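Learning the Switch Room

April 4, 2019

Since joining the Mimmont training workshop, I have kept this journal as a record of what each unit of the course requires of us. The present unit concerns the control cabinet, and it is taught by Domnica Dinu.

Trainees are asked to spend the first 10 minutes at the closed doors with their hands behind their backs. Ms. Dinu expects each of us to state which lights are lit and to read the meter aloud before any switch is discussed. I found this slow at first. My partner, Fung-ping Man, did not -- he had worked with similar panels at Londuson and was patient with my questions.

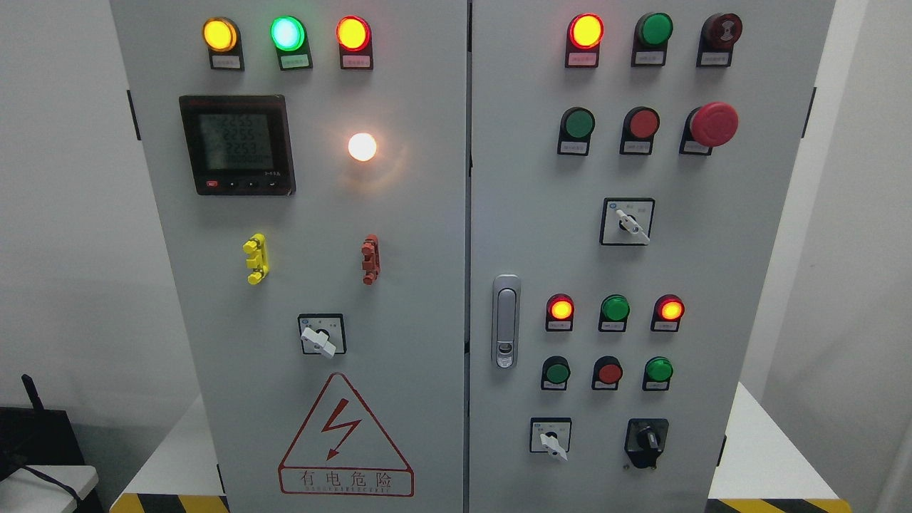

The second part of the unit is written work. We copy the door layout onto squared paper, leave space beside each control for its label, and submit the sheet for correction. Mine was returned with three errors, all of them in the push buttons. I have since redrawn the sheet and pasted it inside the cover of my notebook.

Warning signs are treated as a separate topic and will be assessed by Ladan Asadi. The reading for that assessment begins on page 51 of the course binder -- trainees should bring their own copy.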